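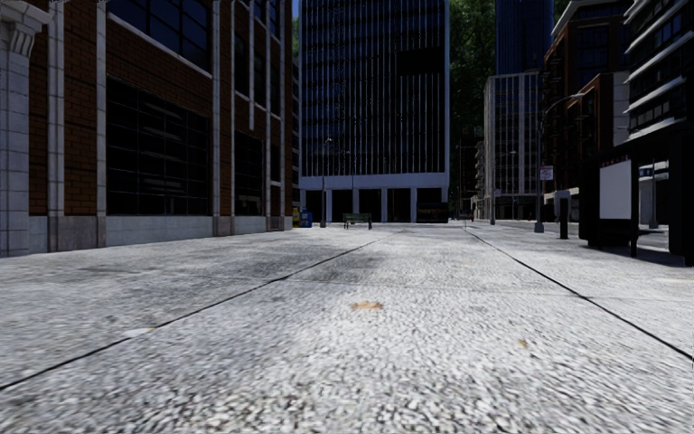 We have been parked in Virano for most of December, and the trip is on hold until the trailer's left wheel bearing is replaced. The old one ran 40 degrees hotter than the right side on the last leg, so I pulled the hub and found scoring on the race. Downtown has plenty of level ground, with long straight seams in the paving and red-brown brick along the left, but none of it is open to trailers. Vicente Valdebenito let us use his yard in Brosmont instead. I repacked the right side while I was there and torqued both hubs to spec.

Parts should arrive within 5 days. After that we head south to Giltstead, around 1000 miles, in short legs with a hub temperature check at every fuel stop. Oriana is rewriting the route to avoid the pass.
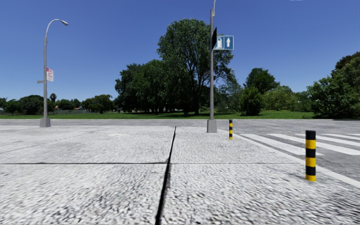

Pavement, road and lawn, Virano.

The spare bearing set now lives under the passenger seat.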